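Talks > Workshop Evenings > Sayce: A Two-Arm Table Built in a Shared Workshop

Speaker notes, 5/21/24
Speaker: Prys Parry

Opening. Thank the members for the use of the hall. State at the outset that Sayce is a members' project and that the arms, the table and the software were assembled in evening hours, beginning in December.

Slide 1. Purpose of the build. Two arms on one table, moving ordinary household goods into a tray. The parts budget, excluding the arms, was 300 pounds. Mention that the control program, Mulus, is our own and is available to any member who asks.

Slide 2. Why groceries. Machined test blocks are all alike and give a false sense of progress. A bag of crisps changes shape when it is held. A can rolls. A carton wears at the corners and begins to sit differently. Members should expect to spend longer on the bag than on everything else together.

Slide 3. The table at work. Pause for the pictures and let the room look before continuing.
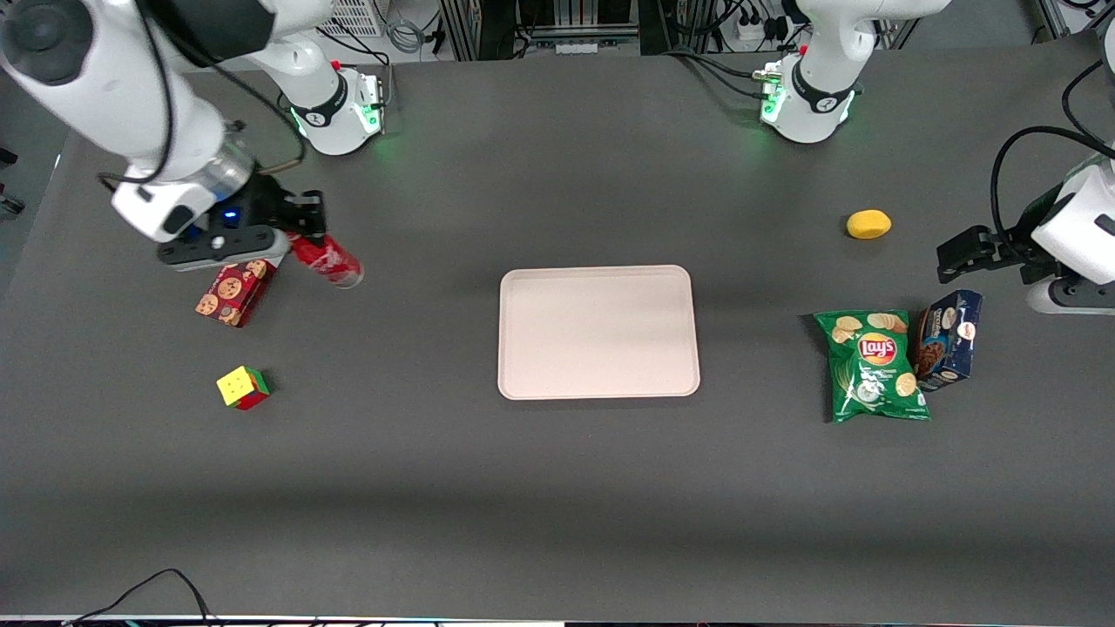
The same table, from the wrist:
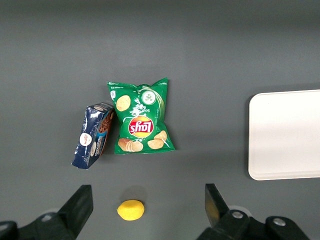

Rhydian Wynne has asked whether the wrist view is worth the extra cabling, given that the fixed view already covers the tray. The reply is that the fixed view tells the program which object to approach, and the wrist view is consulted for the last 30 millimetres, when the fingers are close to the object. Acknowledge that the cabling is a nuisance – slack must be left for every joint.

Slide 4. Faults to report plainly. The first mounting plates flexed and were replaced. Calibration drifted whenever the table was moved, and it is now repeated at the start of each session. It takes 3 minutes.

Slide 5. Records. The log holds 2000 attempts. Ask members not to delete the failed ones.

Slide 6. Next stage. A softer finger pad, supplied by Jurkari, will be fitted to one arm only so that the two may be compared. Invite questions. Remind those present that the main switch is to be used before anyone reaches across the table.

Comments (3)

zosau
Are the mounting plate drawings going to be shared? I should like to avoid the same flexing on mine.

Rhydian Wynne
Thank you for the answer on cabling. I remain of the view that one camera would do for the can.

Prys Parry
The drawings will be placed in the members' folder. Please use the second version – the first is the one that bent.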